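Jullier to Send Small-Parts Sorting Sets to Classrooms and Craft Rooms Across Ploltcombe

12/19/25

Ploltcombe — Jullier is delighted to share that its new tabletop tidying program, Brusura, will open to every classroom, library corner and community craft room in the Ploltcombe area this winter. We have been looking forward to this announcement for a good long while, and we are grateful to everyone who wrote to us, called us and stopped us in the hallway to ask when it would be ready.

Brusura began last August with a very ordinary complaint. Teachers and craft leaders told us that big things get put away easily enough, and it is the little things that wander: the beads, the buttons, the tokens, the scoops that end up at the bottom of somebody's coat pocket. We asked for letters on the subject and received 204 of them, many running to several pages and a few with drawings, and we read every one — some of them twice, because they were so much fun.

What people wanted was simple. They asked for a handful of everyday containers that could stand together on one table, look different enough from one another for a young child to tell apart, and go back to the same spot at the end of the afternoon. They also asked for color, and plenty of it, and we were only too happy to oblige.

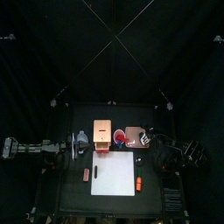
A row for the tabletop: white bottle, light wooden box with a red-fronted drawer, and red-rimmed cup, with a pink tray to the side.

The drawer box has become something of a favorite in our own office, where it has already been put to work on paper clips. Each set also comes with a printed card of tidying games suited to ages four and up, along with a longer booklet for adults who would like to build a regular clean-up time into the day. The booklet was put together with our friends at Panicker, who have been making early learning materials for many years and who were very patient with our many, many questions about drawers.

The first 300 sets will go to schools and libraries at no charge, with shipping paid by Jullier. A second group will follow once those have found their homes, and we expect to have about 1000 sets in use by the end of the coming school year. Family sets will be offered later on, and we will be glad to add your name to the list in the meantime.

Requests may be made by mail or in person at the Jullier office, 1124 Brusura Court, Ploltcombe. Please tell us the name of your school or group, the ages of the children, and whether you have a table to spare or would need to share one. Groups that share space are very welcome, and the booklet has a section on packing everything up between sessions.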